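화물 추적 시스템 지원 티켓
제목: 철도 구간 컨테이너 상태가 '터미널 반입'에서 갱신되지 않음
제품: Flutport 화물 추적 모듈
요청사: Medrano
접수자: Faustino Barajas
담당자: Shota Oshima
우선순위: 높음
상태: 해결됨, 후속 작업 1건 남음

증상

9월 정기 업데이트 이후 철도로 운송되는 컨테이너 일부의 상태가 출발 터미널 반입 단계에서 멈춤. 열차는 이미 출발했고 철도 운영사 화면에서는 중간역 통과 기록까지 조회되지만, Flutport에는 상차와 출발 이벤트가 표시되지 않음. 도로 운송 구간과 해상 구간은 정상.

영향 범위

Medrano 계정의 철도 예약 중 컨테이너 56개. 모두 Zurovora 내륙 터미널에서 출발하는 건임. 다른 터미널 출발 건에서는 같은 증상이 확인되지 않음. 도착 예정 시각이 계산되지 않아 수하인 측 하차 예약이 자동 생성되지 않으며, 현재 Medrano 배차팀이 수동으로 입력하고 있음.

재현 절차

Zurovora 출발 철도 예약을 하나 열고 이벤트 탭으로 이동. 마지막 이벤트가 '터미널 반입'인지 확인. 같은 컨테이너 번호를 Surent 연계 게이트웨이 수신 로그에서 검색하면 상차 메시지와 출발 메시지가 모두 수신된 것으로 나옴. 수신 후 처리 결과는 '보류'.

작업 기록

09:10 Oshima
게이트웨이 수신 로그 확인. 메시지 누락 없음. 보류 대기열에 쌓인 메시지가 almost 이라고 할 수준이 아니라 상한인 2000건에 도달해 있음. 오류 코드는 비어 있고 HTTP 500 응답만 기록됨. 터미널 측 전송 문제는 제외.

09:35 Barajas
같은 예약을 삭제 후 재등록해 보았으나 결과 동일. 재등록한 예약에는 반입 이벤트도 들어오지 않음. 나머지 예약은 건드리지 않고 그대로 두었음.

09:50 Oshima
재등록은 중단 요청. 예약 번호가 바뀌면 기존 메시지와 연결이 끊어짐. 삭제된 예약은 백업에서 복구 예정. 원본 메시지 한 건과 해당 열차의 편성표를 첨부해 주기 바람.

10:20 Barajas
원본 메시지와 편성표 첨부함. 편성표상 화차 순번은 연속이며 빠진 번호 없음. 컨테이너 번호의 검사 숫자도 전부 맞음. 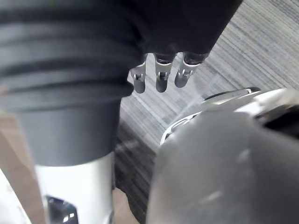
11:05 Oshima
원본 메시지 비교 결과, 화차 번호 필드 형식이 이전과 다름. 기존에는 숫자만 들어왔으나 업데이트 이후 중간에 하이픈이 포함됨. 변환기가 하이픈 뒤쪽을 컨테이너 적재 위치로 해석하고, 해당 위치가 화차 제원표에 없으므로 처리를 보류함. 다른 터미널은 구형 메시지 버전을 쓰고 있어 영향을 받지 않음.

11:40 Oshima
시험 환경에서 변환 규칙 수정. 화차 번호를 읽기 전에 하이픈을 제거하고, 적재 위치는 별도 필드에서만 읽도록 변경. 40피트 컨테이너 한 건으로 시험했고 상차, 출발, 중간역 통과 이벤트가 순서대로 생성됨. 20피트 두 개를 한 화차에 적재한 경우도 위치가 올바르게 구분됨.

13:15 Barajas
시험 환경 결과 확인. 운영 환경 반영에 동의함. 보류 메시지를 재처리할 때 수하인에게 지난 알림이 한꺼번에 발송되는지 확인 필요.

13:30 Oshima
기본 설정에서는 발송됨. 재처리 동안 Medrano 계정의 외부 알림을 끄고 진행함. 내부 이벤트 이력에는 원래 발생 시각이 그대로 기록됨.

14:10 Oshima
운영 환경에 규칙 반영 후 보류 대기열을 수신 시각순으로 재처리. 중복 메시지는 메시지 식별자 기준으로 제외됨. 삭제되었던 예약도 원래 번호로 복구했고 이벤트 연결 확인. 대기열 잔여 없음.

14:45 Barajas
대상 컨테이너 전부 출발 이후 상태로 갱신됨. 도착 예정 시각도 표시됨. 다만 수동으로 입력한 하차 예약과 자동 생성된 예약이 겹치는 건이 있음.

15:00 Oshima
자동 생성분을 취소하고 수동 입력분을 유지하는 것으로 처리. 터미널에 이미 통보된 시간대가 수동 입력분 기준이므로 변경 통보는 필요 없음. 외부 알림 다시 켬.

원인

Zurovora 터미널의 메시지 버전 변경에 따른 화차 번호 형식 차이. Surent 게이트웨이의 변환 규칙이 새 형식을 지원하지 않았음. 형식 오류가 오류 코드 없이 보류로만 처리되어 감시 화면에 경고가 표시되지 않음.

후속 작업

보류 대기열이 일정 건수를 넘으면 담당자에게 경고를 보내도록 감시 규칙 추가. 담당 Oshima. 기준값은 Medrano의 하루 메시지 양을 확인한 뒤 결정하며, 완료 시 이 티켓에 기록함.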